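How to clean a stone worktop without wrecking it

Quick one, kettle's on. Updated 15/06/2022 as the old version had the wrong amounts.

What you need: washing up liquid, warm water, two soft cloths, a dry tea towel. Thats it. No vinegar, no lemon, no bleach, no cream cleaner. Acid eats some stones and you won't know till the shine's gone.

1. Clear everything off. Properly off, toaster too.
2. Wipe up crumbs dry first. Grit scratches.
3. Small squirt of washing up liquid in a bowl of warm water. Cloth in, wring it hard.
4. Wipe in strips, back to front. Rinse cloth, go again with plain water.
5. Dry straight away. Streaks come from skipping this.

Speckled stone hides muck. Get your eye down level with it and look along towards the window, or just run your hand over. 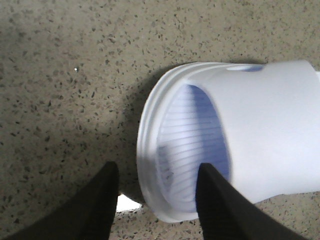 Wilson Paucar says he leaves the soapy water on for 5 minutes before wiping and it shifts tea rings he'd given up on. Fine on sealed stone, he reckons, but he wouldn't try it near a join.

Still got a stain? Bicarb and water, thick paste, dab on, cling film over, leave overnight. Scrape off with something plastic, rinse, dry. Might need a second go. Oil is slowest.

Sealing: drip of water on the stone, wait. If it goes dark underneath, needs sealing. I do ours every April. Follow the tin, they all differ, and wipe off the extra before it goes tacky or you'll be at it definately all evening.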